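Driving the robot through the house

Farhad Ghasemi spends most of his working day steering a robot through a house that exists only on a computer. He sits at a desk at Garnico with a controller in his hands, looks at what the robot sees, and moves it from one room to the next. Every session is saved, and the saved sessions are what the robot later learns from.

"People expect me to say it's like a video game," he says. "It is for the first hour. After that it's more like teaching someone to drive. You have to do it the way you want it done, every time."

He started on the project, called Alcantara, in November. Before that he ran forklifts at a warehouse in Ronstead, and he thinks the old job helped. He was used to checking his clearance before he turned, and to going slowly past things people leave on the floor.

The big room is where new operators start. It has a wide stretch of open floor, a kitchen counter toward the back and a dining table with white chairs on the right.
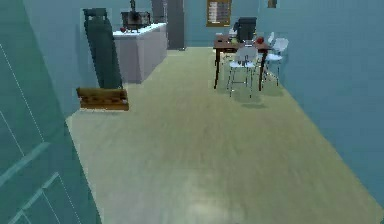
"My first week I drove straight down the middle, fast, because I could," Ghasemi says. "My lead looked at the recordings and threw out 30 of them. The robot would have learned that speed is fine as long as nothing is in front of you. Then you put a chair there and it has no idea what slowing down looks like."

He now records 137 runs for a typical task, and keeps a good share of the imperfect ones. If he drifts too close to a chair and steers back out, that run stays in. "A mistake and a fix is worth more to me than a perfect run," he says. "The robot is going to drift too. It needs to have seen somebody get out of it."

Doorways take the most patience. He stops short, lines up, and goes through at a steady pace without turning until he is clear of the panels. A new operator usually turns early, he says, and the trained robot will copy that and clip the side.
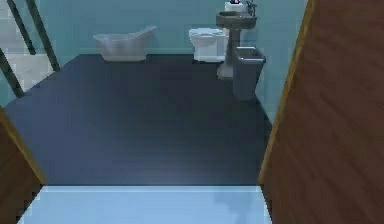 Coming up on the bathroom doorway in the simulated house.

The bathroom task sounds simple on paper: enter, stop in front of the sink, come back out. Ghasemi says it took him three days to get a set he liked. The trash bin was the trouble. He kept giving it too much room, and the trained robot ended up stopping well away from the sink.

Evine, the company that asked for the house tasks, wants to try the same routes on a real machine next. Ghasemi will drive that one by remote control as well, at first with a coworker walking next to it.

"I've asked for over 100 practice runs before we record anything," he says. "In the simulation I hit a wall and press reset. I'd like to lose that habit first."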